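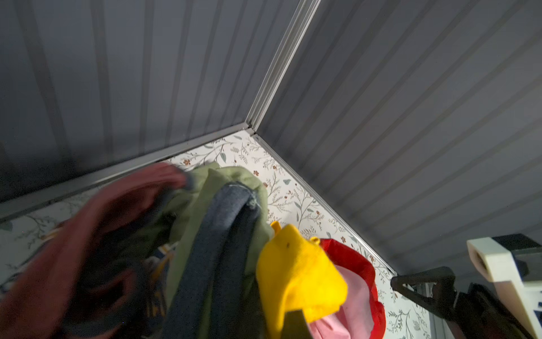

Keda arm – pre-session safety checklist, with my comments
Brirno robotics club, wardrobe task
Last updated 7/21/18

I've typed this up from the paper sheet because the paper sheet has had tea on it and half my notes were going up the margin sideways. Same order as before. Tick it on the printout, sign the bottom, and if something fails then write down what you saw, even if you fixed it on the spot (especially if you fixed it on the spot!).

BEFORE POWER ON

1. Base clamps tight, both sides – PASS
Left one needed a quarter turn again. I've asked for a proper lock washer and until it comes please check this one by hand and don't just look at it.

2. Emergency stop reachable from the operator's chair – PASS
I could hit it without standing up. If you're shorter than me, move the chair, not the button, as the button cable is only just long enough where it is.

3. Emergency stop tested – PASS
Press, confirm the arm goes limp, twist to release. Three goes. Have a hand under the forearm when you do this, it drops quicker than you'd expect.

4. Mains lead and power brick – PASS
No nicks. The brick was on the carpet when I came in. It lives on the tile, please.

5. Wrist cable has slack through the full turn – FAIL, then PASS
It was pulling at the last bit of the rotation. Somebody had put the cable tie back one notch too tight. Redone and turned by hand both ways, fine now. I'd like this looked at again next session by anyone who isn't me.

6. Gripper screws – PASS
All snug. The thread paint marks still line up.

7. Finger pads – COMMENT
Worn but usable. The right one is getting shiny, and it'll start letting go of slippery fabric before long. Spares are in the Kassab box, second tray.

THE CLOSET

8. Panels and corner trim secure – PASS
I pushed on the grey ribbed panels and ran a gloved finger down the metal corner strip. No sharp edge that I could find. Gloves for this one, always, because trim can lift at the ends and you find out the painful way.

9. Wallpaper flat, nothing peeling – PASS
It matters more than it sounds. A loose flap of paper is just the right thickness for the gripper to pick up, and then you've got a robot redecorating.

10. Clothes hung so the arm can reach without dragging – COMMENT
They're bunched up close together, the maroon one and the olive green one especially. That's fine for the hard version of the task. If you've got new members on the controls, spread them out first and let people have an easy win.

11. Loops, cords and loose threads – COMMENT
My least favourite line on the sheet and the one I go slowest on. The yellow fleece thing has a little loop at the top, and the navy one has a few loose threads up at the fold. Loops catch on finger tips. Threads wind round things. Trim the threads with the blunt scissors before the next run, and come at the fleece from lower down. I've not trimmed them myself as I wanted the tick-box people to see them first.

12. Hangers – PASS
The black plastic one is sound, no cracks. No wire hangers, still, ever. We had one spring off in October and it went clean over the bench.

13. Pockets empty – PASS
Found a bus ticket.

SOFTWARE LIMITS

14. Speed cap – PASS
Set to 70 on the Ukance panel. That's the highest we run with people in the room. The panel forgets it after an update, so read the number, don't trust your memory of it.

15. Wrist joint limit – PASS
178 degrees. Please don't round it up to 180, the cable in item 5 is the reason.

16. Grip force – FAIL, then PASS
Was at 17, and should be 7 for clothes. Left over from the block stacking, I think. At 17 it'll mark a finger. If you change this for another task, put it back when you pack up – I'll keep going on about it until it sticks.

17. Camera picture live and not lagging – PASS
A little bit of smear when the wrist moves quickly, same as ever. Slow down on the approach and you'll get a usable view. Lens wiped with the grey cloth (not your sleeve).

PEOPLE

18. Hair tied, lanyards off, sleeves up – PASS
Second time of asking.

19. One person on the controls, one on the stop – PASS
The person on the stop isn't filming on their phone. You can't do both.

20. Hands out of the closet before anyone says "go" – COMMENT
Passed today, but we were sloppy in practice last time and people were straightening sleeves with the arm still live. If something slips off, stop the arm, say "stopped" out loud, then reach in.

TO DO BEFORE NEXT SESSION

Trim threads on the navy garment.
Swap right finger pad.
Lock washer, left clamp.
Second check on wrist cable slack.
Label the grip force setting with the number for each task, in pen big enough to read from the chair.

Result: OK to run, speed cap to stay where it is until the pad's been changed.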